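Módulo de Organización de Textiles – Apuntes de la unidad 4
Clasificación previa y almacenamiento en cajas de tela
Docente: Delyth Lloyd. Prácticas: Efren Cabanatuan.

4.1 Superficie de clasificación

La clasificación se realiza sobre una mesa despejada de utensilios ajenos a la tarea, a una altura que permita trabajar sin flexionar la espalda. Las cajas se colocan en el borde opuesto al operario, una junto a otra, y las prendas pendientes quedan en la zona central. Cada caja recibe una sola categoría. En la práctica se emplean dos: prendas blancas y prendas de color. Las prendas oscuras lisas (verde bosque, gris antracita) se tratan como color salvo indicación contraria en la ficha.
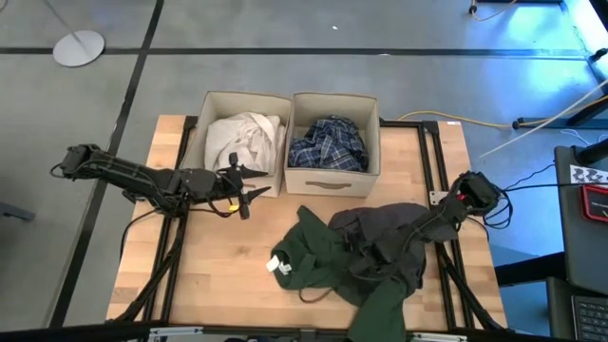

El orden de trabajo es el siguiente:
1. Separar las prendas superpuestas antes de levantar ninguna.
2. Localizar la etiqueta y leer composición y cuidado.
3. Asignar categoría y anotarla en la ficha 2281.
4. Depositar la prenda en la caja correspondiente.

En la fase de clasificación no se dobla. El doblado corresponde a la unidad 5 y se efectúa caja por caja, con la mesa ya libre.

4.2 Cajas de tela

Una caja textil consta de paneles laterales, fondo y ribete superior. El ribete refuerza la boca y limita la deformación al introducir prendas voluminosas. Cuando existe un asa troquelada, debe quedar orientada hacia el operario.

El nivel de llenado máximo es el 80 % de la altura útil. Las camisas de franela y tejidos similares ocupan mucho volumen sin doblar, por lo que conviene asentarlas con la palma – sin comprimir – antes de añadir otra prenda.
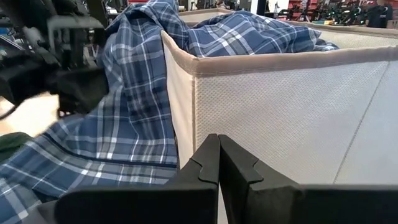
Los paneles se revisan en cada ciclo de uso. Un pliegue diagonal cerca de una esquina puede deberse al plegado de almacenaje y no constituye defecto; una costura abierta en el ribete sí lo es, y la caja se retira.

4.3 Ejercicio

Clasificar un lote de 20 prendas según el procedimiento de 4.1 y completar la ficha 2356. Se entregará a Efren Cabanatuan antes de la primera sesión de marzo. Las fichas sin composición anotada se devuelven sin corregir.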